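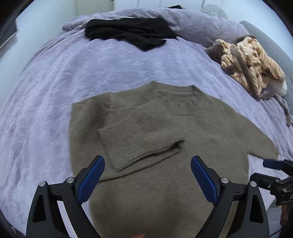 Call for participants: fibre shedding and wear in everyday knitwear

Telloler Textile Testing is recruiting households for a home-wear study of knitted garments. The study runs from September to March and is open to adults aged 18 or over living within the Prudmont and Liem postal areas. No knowledge of textiles is required. Participants wear and wash knitwear as they normally would, keep a short log and send garments to the laboratory at set points.

Background

Laboratory methods for pilling and abrasion are well established. A fabric sample is rubbed or tumbled under controlled conditions and graded against a reference scale. The grades are repeatable, but they correspond only loosely to what happens to a jumper worn under a coat, carried on a shoulder strap and washed at home. An earlier round of the work, completed last spring, compared laboratory grades with home wear for 143 garments. Agreement was good for fine-gauge cotton and poor for brushed and blended yarns. The present round concentrates on the second group.

What taking part involves

Each participant receives two new garments in their usual size and supplies one garment of their own. The supplied garment must be a jumper or cardigan, machine-knitted, with a readable care label. It may be of any age. Garments with appliqué, sequins or metallic thread cannot be accepted.

Over the study period you will be asked to:

Wear each study garment for at least four hours on at least two days a week.
Record each wear in the paper or online log, with a note of any outer layer or bag worn over it.
Wash according to the care label and record the programme, temperature, detergent and load type.
Dry flat or on a rack. Tumble drying is not permitted, even where the label allows it.
Leave pills in place. Do not use a comb, shaver or adhesive roller on a study garment.
Post the garments to the laboratory three times, in the prepaid bags provided. They are returned within nine working days.

A wear entry takes one or two minutes. A wash entry takes slightly longer the first time, when the machine model has to be entered. Participants who miss more than two consecutive weeks of entries may be withdrawn, and payment is then made up to the last complete month.

What is measured

On each return the garment is weighed after conditioning, then graded at five fixed positions: left and right underarm, left and right cuff, and centre front. Thickness is taken at centre front only. Loose fibre is collected from the inside of the postal bag, so the bag should be sealed as soon as the garment is in it and not reused for anything else. No material is cut from garments that belong to participants. A yarn length of up to 98 mm may be removed from the inside seam allowance of the supplied new garments at the final return.

Who can apply

You must have access to a domestic washing machine that you use yourself. Shared laundry rooms are acceptable if you can choose your own programme; service washes are not. We have 77 places, of which a proportion is reserved for households with a dog or cat, as animal hair affects the loose fibre results and has to be analysed separately. One person per household may take part.

You cannot take part if you work in garment manufacture or retail, if you have a known skin reaction to wool or to wool blends, or if you expect to be away from home for more than three weeks in total during the study. Applicants who took part in the previous round are eligible, but the same personal garment may not be entered twice.

Payment and expenses

Payment is £24 for each complete month, with a further £40 on receipt of the final log. Postage is prepaid. Laundry costs are not reimbursed separately. Both new garments may be kept at the end of the study. If a personal garment is lost or damaged in transit or at the laboratory, replacement cost is paid up to £85 - please keep a receipt if you have one, or tell us the approximate value when you apply.

Data

Logs are held under a participant number. Names and addresses are kept apart from the wear records and are deleted six months after the final payment. The grading results will appear in a summary report, which participants may request. The yarn supplier, Jekance, has provided the new garments and will see results by garment type only. It has no access to individual logs.

How to apply

Complete the short form on the Telloler website, quoting reference 1038. You will be asked for your postal area, garment size, washing machine type and the fibre content of the garment you intend to supply, copied from the label. Forms may also be requested by post from the Liem office, which is open from 9.30 am to 4 pm.

Applications close at noon on the last working day of August. Places are allocated by garment type and household, not in order of receipt. All applicants will be told the outcome by email or letter - those not placed may ask to be put on the reserve list, from which withdrawals are filled until the end of October.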